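Wrist markers vs gloves for human demos of shelf stocking?

posted by dorkus_67

We're collecting demonstrations of people stocking shelves, bare-handed, so a two-armed robot can learn the job later. Each wrist gets a printed marker band and a small module on a cable. The Kaczorowski method, as our lab calls it, reckons wrist pose plus head video is enough and you can skip finger tracking. My supervisor loves this, as gloves cost money. Has anybody had it hold up on cans packed close together?

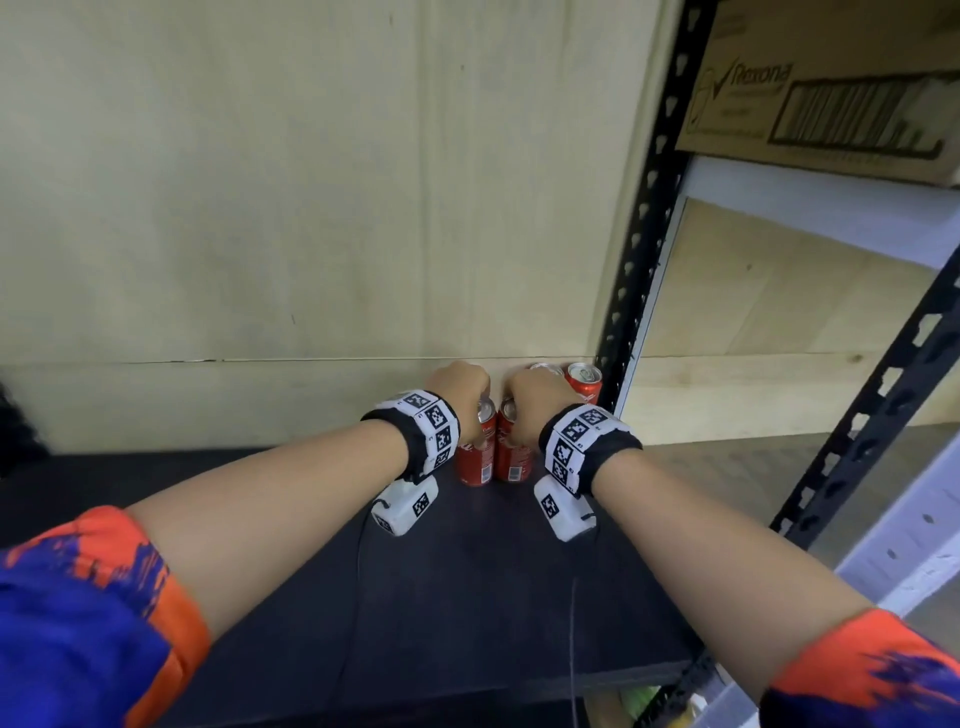
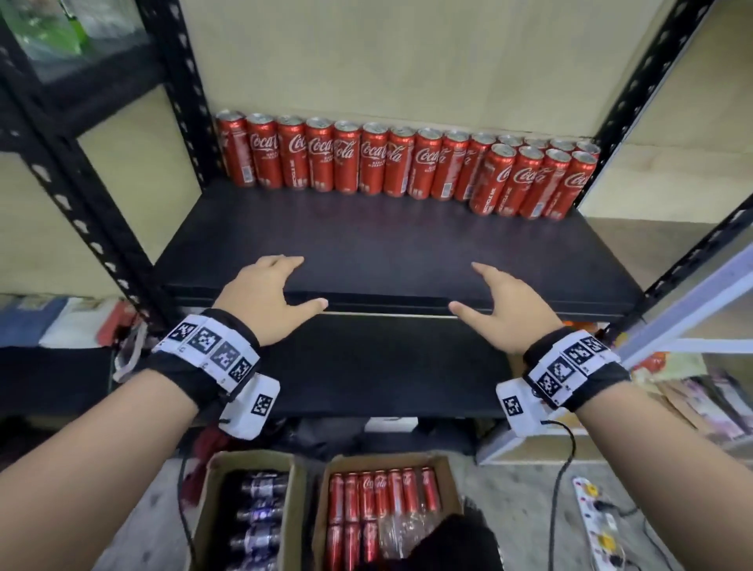
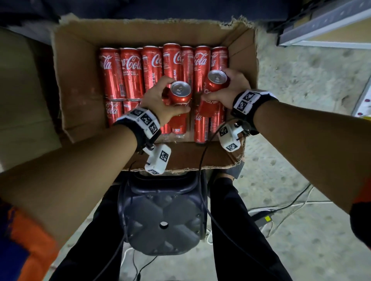 Cans on the shelf and in the box, marker bands on both wrists.

idico_refugee

We tried both at Hurnum in August. Wrist only got 67 per cent of placements right over 19 sessions, and gloves did 4 points better. For those 4 points you get sweaty hands and a calibration ritual that eats your morning. I'd stay with the bands. Your weak spot will be the box, where fingers hide each other and the head view has to guess. Label the grasp moments by hand there, and put on a long podcast.

shelf_life

gloves. always gloves

tin_whisperer

Ignore the above, or at least ask what colour gloves. Check that your markers still read when the wrists tilt. Ours went missing at the steepest angles and the filter cheerfully invented an elbow. Tape the cables to your sleeves too.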